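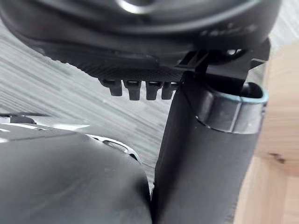

A user of the first release wrote that the card should say early on how much of the wrist video is taken up by the robot's own hand, as they had planned their storage and cropping around the head view and then had to do it again. We have moved that section up.

November
Stetska data desk

Mumik: README and data card

Mumik is a set of recorded office tasks done by a two-armed robot under remote control. It is the sample data that comes with the Tranolar recording kit, which Uysal sells and Stetska tests and documents. If you are thinking of buying the kit, Mumik shows what it produces with the settings it ships with. If you already have the kit, you can use Mumik to check that your own recordings have the same layout.

What is in the release

The release holds 610 episodes. An episode is one attempt at one task, from the operator pressing record to the operator pressing stop. The longest run to 167 seconds. Each episode has its own folder with video from the head and both wrists, joint positions for both arms, hand commands, and a short text file with the task instruction.

There are five task groups: binders, doors, drawers, trays and desk items. Binders is the largest group and also the one with the most failed attempts. Failed attempts are kept in the release and marked as failed in the episode list. You can filter them out by reading the outcome column.

Wrist video

The wrist cameras sit close in, and they do not move relative to the part they are fixed to. The upper part of the picture is the same hardware in every episode. Do not mask it out without checking what you lose, as the contact between hand and object often happens right at its lower edge. Resizing to a small square before training worked poorly for us. Cropping the top quarter first gave cleaner input.

Exposure is automatic on all cameras. The gain changes when an arm swings towards the bright side of the room, and it takes a moment to settle. There is no exposure log in this release. Uysal has told us one is planned for the kit software, without a date. 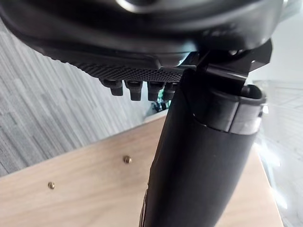

Camera alignment is the part of the kit we spent most time on. The Tranolar guide asks you to print a marker sheet, tape it to the work surface and run the alignment program before each session. The program is quick, but the sheet moves if a hand brushes it. We ended up checking against fixed points on the furniture as well. The two brass screw heads in the pale wood are good for this, being small, round and easy to pick out against the grain, though glare on the right-hand side of the surface can wash out anything you choose over there. Pick your points on the shaded side and write them in the session notes. The kit software has a free text field for that.

Alignment values are stored once per session, not once per episode. If you shuffle episodes between folders, keep the session number with them or the values will be lost.

Labels

Every episode carries a task instruction, an outcome (done, failed, stopped) and the session number. Instructions were written before recording and are in plain English, such as "take the binder out of the cabinet and hold it upright". There is no frame-by-frame labelling. The kit includes a tool for marking the start and end of a grasp, and 23 episodes in the binders group have been marked with it as a sample. Treat those marks as a first pass by one labeller.
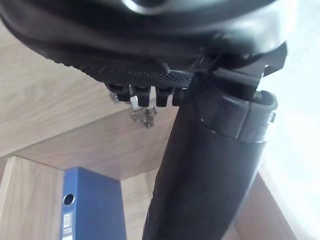 Reaching inside furniture is where we would ask buyers to look hardest at the sample data before ordering. The hand is bulky for a shelf space and the operator works mainly from the head view, so the wrist view is what warns them about the things they can't otherwise see. A metal hinge fixed to the underside of a shelf, right below the row of short black teeth on the hand, is the sort of thing to watch for. The blue lever arch binder is easier to aim for, with its finger hole and metal rim facing out. Small print on the white spine label is not something to rely on, and none of our instructions refer to it. If your task depends on telling binders apart by their labels, test the cameras on your own labels first.

The kit stops an arm when the force reading passes a set limit. The default limit is cautious. We left it alone for the whole of Mumik, and episodes that ended this way are marked "stopped".

Splits

We supply a training list and a test list as plain text files, one episode number per line. The split is by session, so no session appears in both. Please report results on the test list as given. If you make your own split, keep whole sessions together.
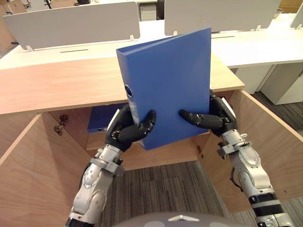 Can Mumik be used to train a policy for a different robot?

Only in part. The video and the instructions carry over reasonably well, but the joint positions and hand commands belong to this arm and hand, and the kit does not convert them. Uysal sells conversion as a separate service and we have not reviewed it.

Known problems

Left and right wrist clocks drift apart slightly over long sessions. The kit corrects this when it exports, but the raw files are uncorrected.

A few instructions in the drawers group say "open" where the operator also closes the drawer afterwards.

Desk items has little variety. Most of it was recorded on the same desk.

The export tool fails without a message if the disk is full. Check the file sizes after each export.

Getting the files

Mumik is included on the drive that ships with the kit. It can also be requested from Uysal without buying anything, under the same terms: research and evaluation use, no resale, and keep this file with any copy you pass on. Corrections to the card go to the Stetska data desk, with the episode number in the subject line.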